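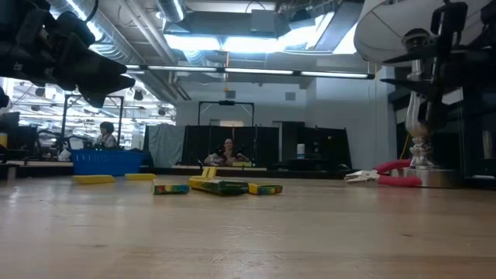
The arm on its chrome post at the shared workshop, with a crayon box and pliers on the table.

The builder of Skurley, a tabletop arm meant to put crayons away, would like it known that the crayons are winning.

"I told people I'd be done by February," the builder says. "I was careful not to say which February."

Skurley has taken 14 months of evenings at Plavisura, a shared workshop where the rent is low and the advice is free, constant and often wrong. Parts have cost $220 so far. That figure leaves out two motors that died in what the log calls "testing."

The brackets were redrawn again and again. "It looks boxy and layered because every layer is me fixing the one underneath. I could start over, but then I'd have to learn why it works."

Does it work? On its best night it picked up 46 crayons in a row and broke nearly all of them. The grip code, named Clornenow after a typo, has since been told to calm down.

"Blocks are fine. Blocks forgive you," the builder says. "A crayon has no give, and then it has too much."

Next up is a softer fingertip, once the glue arrives. The pliers are staying out until then.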